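4. SETTING UP THE BREAD STATION

The Borkitz counter-top bread station is a cutting board, a drawer and a shelf that have agreed to share a footprint. Allow 10 minutes for this section. Allow longer if your kitchen counter is already occupied by everything you own.

Before you start, check that you have the long board, the drawer with its handle fitted, the shelf unit and the card of felt pads. If the felt pads are missing, look in the bottom of the carton. They are the same colour as the carton, a decision we have raised with Ustby.

4.1 Placing the board

1. Clear the counter. Moving things to a different part of the counter does not count, but we accept that it will happen.

2. Wipe the counter and let it dry. Crumbs under the board will make it rock, and you will blame us.

3. Fit one felt pad under each corner of the board. Press for a slow count and resist checking whether it has stuck.

4. Set the board down. It may run square to the wall or on the diagonal, whichever suits your bench and your outlets.

CAUTION: Keep the board and shelf clear of toaster slots and toaster oven vents. Wood browns nicely too, but it is not covered.

4.2 Shelf and drawer

5. Stand the shelf unit at the back and check it for wobble. If it wobbles, see step 2.

6. Slide the drawer in with the handle facing you. It should travel without force. If it binds partway, take it out, turn it right side up and try again. Oluwatosin Chukwu on our Gallagher help line reports that this resolves most Sunday calls.

7. Put the bread in, wrapped. Unwrapped bread will dry out in any drawer, including ours.

NOTE: The shelf is rated for light items such as cups, canisters and small dishes. It is not rated for the stand mixer, whatever your brother-in-law thinks.

4.3 Everything else

8. Return the appliances one at a time. Start with the ones you use before you are fully awake, usually the toaster and the French press.

The drawer lifts right out for filling and can sit open on the board while you do it. 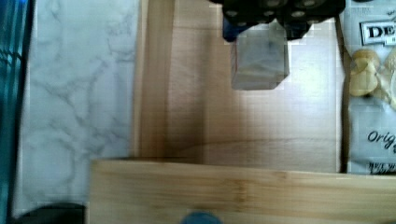
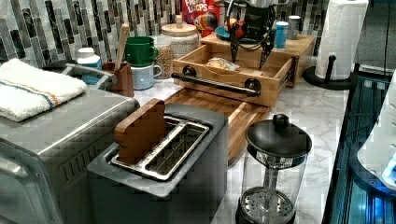 9. Leave enough room in front to open the drawer all the way. Do this with the drawer open, as guessing has a poor record.

10. Hang tea towels somewhere other than the drawer handle. It will hold them, but you will then be opening the bread with a wet towel.

4.4 Care

Wipe with a damp cloth and dry straight away. Do not soak any part, and do not put the board in the dishwasher diagonally on the theory that it nearly fits. Oil the wood each January, or whenever it starts to look thirsty.

Replacement felt pads are part no. 741. The spare handle is part no. 1233 and comes with its own screws.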